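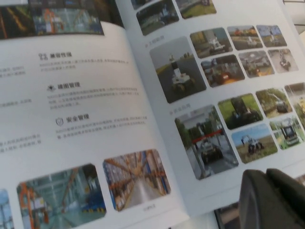

把资料台交给机械臂:写给被通知“协助一下”的同事

如果你收到的邮件里有“协助自动化上线”几个字,说明从下周起,你除了原来的活,还要教一台机器干原来的活。我们资料组十月起走了一遍,下面是按顺序整理的做法。项目叫 Ikton,名字是楼上起的,别问我什么意思。

要干的事说起来很小:展会和供应商寄来的画册、说明书、小册子,摊在台上分开,翻到能认出来的一页,归进对应的盒子。以前一个人一杯茶就做了,从没有人为它写过流程。所以第一步就是写流程。

一、先把你的手写下来

找一个上午照常干活,旁边放张纸,每停顿一次就记一笔为什么停。我记下的多半是“这本压着那本”和“这页反光,换个角度看”。老手通常会说“凭感觉”,这三个字写进需求文档会被退回来,我试过。

二、铺台面

台面铺白底黑线的方格布,尽量抻平。边角起一点波浪没关系,但别用胶带把四边全封死,换布的时候你会恨自己。布铺好以后,它就不再是放水杯的地方了。这是整个项目里阻力最大的一条。

三、先给简单的,再给真实的

第一轮只放一本,第二轮放两本不挨着的,第三轮才让它们叠起来。供应商 Vivetti 的培训材料建议一直用平整单页做演示,演示效果确实好,可惜我们这辈子没收到过几张平整单页。
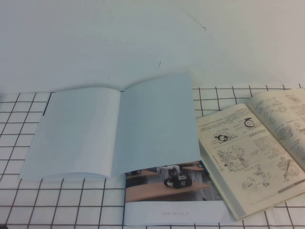
阅读时间:2 分钟

四、练习用的纸,种类要杂

至少备三样:一本空白的册子,一份光面的彩印,一本字密图多的技术手册。空白册子最容易被忽略,它没有字,认不出是什么,正好用来检查系统会不会老老实实说“不知道”。我们那台起初很自信,把空白页归进了“Zuccaro 产品目录”。

摆的时候让它们互相压一点边,书页让它自己翘着。你平时怎么扔在桌上,就怎么摆。不必为了机器把日子过得比以前整齐。

五、约定谁来喊停

急停按钮归站在台边的人,不归坐在屏幕后面的人。手要伸进台面,先停机,再伸手;书掉了也一样,让它掉着。把这条打印出来贴好,字要大。

六、重新算工作量

这一步没有技术含量,却最容易吵起来。上线前的计划是每月归档 2,000 份,头一个月做到 1,517 份,第二个月 1,695 份。报表上写的是“稳步提升”,没写的是退回来要人重看的那一摞。请务必给这一摞单独设一栏,填上花掉的工时,否则它会被默认由空气完成。

岗位也要跟着改名改内容。以前叫“资料员”,现在的活是摆料、看退件、改分类表、半夜接一个说夹爪停住了的电话。如果职责变了而说明书没变,拿着旧说明书去谈,趁大家还记得以前是什么样。

七、留一天人工

我们每周留一天关掉机器,全靠手。理由对上面说是“应急演练”,对自己说是还想翻翻书。翻书的时候会发现分类表里漏掉的东西,比如 Harden 把两种型号印在同一本里,正反两面各一个封面,机器归哪个盒子全看当天哪面朝上。
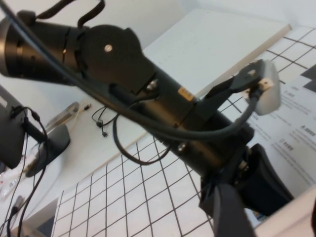

Fulvio Sanna 留言:第六条我想补一句。我们这边也设了退件栏,结果主管看见数字大,要求“把退件降下来”,于是大家把识别的门槛调低了,退件没了,错件全进了盒子。现在每周人工那天,干的就是把它们从盒子里找出来。建议退件和错件分两栏填,而且错件由另一个组来抽查。还有,方格布上不让放水杯这件事,我们至今没谈拢。

收到。错件那一栏已经加进表格,抽查找了隔壁组,对方开价是两盒点心。水杯的问题,我们在台子旁边加了一张小凳子,目前双方都还能接受。表格模板放在共享盘的 Ikton 文件夹里,改之前请先另存一份。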